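I promised a thread about pale matte surfaces and how I keep them clean. I rent a small workroom on Costello Street in Rurkine, and in October I finished changing almost everything in it from dark to light. Many people asked me if I regret it. I do not, but I learned some things.

First, the reason. The room has one window and it looks to the north. With dark panels I needed the lamps from three in the afternoon. Now I can work until five without them on a good day. My electricity bill was not the main point, my eyes were.

Second, matte is different from white gloss. With gloss you see every fingerprint when the light comes from the side. With matte you see less of the fingers and more of the scuffs. A scuff on matte is often a shiny line, and you cannot wash away a shiny line, because the surface itself became smoother in this place.

So before I clean, I try to decide which kind of mark I have. I put my cheek almost on the surface and look along it toward the window. If the mark disappears from one side, it is polish. If it stays the same from all sides, it is dirt or color from something else, and there is hope. 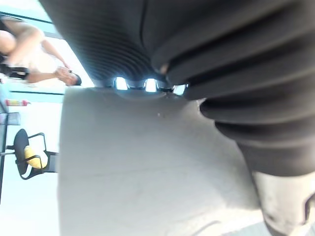 Cleaning I do in a fixed order, the softest method first. Warm water and a cloth, then one drop of dish soap, then a white eraser of the kind children use at school. I go to the strong products only after this. For faint scuffs and a few slight smudges, as on this gray-white one, I would stop at the soap and live with the rest. The tiny dark speck I would touch with the corner of the eraser, one time, very light, and not rub in circles.

Please do not use the melamine sponge on the whole surface. I did it on a cabinet door and made a spot as big as a plate which shines more than the rest. It is still there. Visitors do not see it but I see it every morning.

The strong product I have is the Miteo paste, 16 in our money for a small tub. It works on pencil and on rubber marks from shoes. It did nothing for coffee. You must rinse two times or it leaves a gray film, and then you think that you made everything worse.

For the paint on the shelves I used Brultton, the washable matte in light gray. I was asked for the total: 867 for paint, panels and new handles, no labor, I did it alone in the evenings. A company wanted 4,000 for the same room. Maybe they would do better edges than me.

Someone wrote that pure white is easier because you can bleach it. For cloth yes, for panels I would be careful. I prefer a white which goes a little to gray. Dust has almost the same color and you can be lazy until the weekend.

One more thing about shadows. On a pale surface the light is never equal, it is brighter in one area and darker near the borders. In my first week I cleaned a "dirty" corner for ten minutes and it was only the shadow of the shelf. Move the lamp before you take the cloth.

Next time I will write about the floor, which I left dark, and there I do have some regrets. If you know a product for coffee on matte panels, please reply under this post and not in private, so that the others can read it too.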